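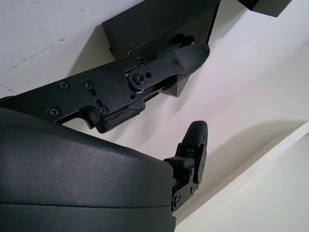

*Right wrist camera, Bidex station. The finger with the green light belongs to the right gripper.*

# Murkska-Bidex

Two-handed manipulation demos, recorded by people driving a pair of arms and trying to look patient about it. First released June 2023.

## What you get

1,665 episodes over 19 tasks, all recorded at the Brotgate lab on the same station. We collected more than 2,000 and threw out the rest, mostly for dropped frames, plus a batch where the operator had the left and right controllers swapped and was too proud to stop.

Each episode folder has:

- `left_wrist.mp4` and `right_wrist.mp4`
- `overhead.mp4`
- `joints.npz` (positions, velocities, gripper opening, both arms)
- `actions.npz` (what the operator asked for, which can differ quite a bit from what the arms did)
- `meta.json` (task name, operator ID, outcome)

Video and joint logs share one clock. The overhead video lags a little in the oldest episodes; look for `"sync": "v0"` in the metadata and run `tools/resync.py` before you train on them.

## Wrist views

Expect to see a lot of robot. The black housing takes up the lower left of the right wrist view, and the fingers are in there too. We don't mask or crop any of it. If your augmentation includes random crops, check a few by eye first, or you may spend a week teaching a network to recognize screws.

The hardware has had a life. There are scuffs on the housing, one end cap is chipped, and the white panel behind has smudges. Please don't file issues about this. We've seen it.

Horizontal flipping is off by default in the loader. The two wrist cameras are not mirror images of each other, whatever the CAD file claims.

## Outcome labels

`success`, `fail`, or `eh`. The third one was meant to be temporary. It covers episodes where the task got done in a way we wouldn't want copied, such as closing a drawer with an elbow. Baselines in `configs/` train on `success` only.

## Splits

Six tasks are held out completely. Their names are in `splits/heldout.txt`. Tuning on them is your own business until you put the numbers in a table.

## Known problems

- Gripper opening saturates near fully closed. Anything thinner than a playing card reads as zero.
- Operator IDs were reassigned in December, so the same ID before and after may be two different people.
- The Saxena converter writes quaternions as `wxyz`. Everything else here is `xyzw`. We know.

## Loading

```
pip install -e .
python -m bidex.view --episode 0412
```

The viewer needs a display. Over SSH it fails with an error message about fonts, and fonts have nothing to do with it.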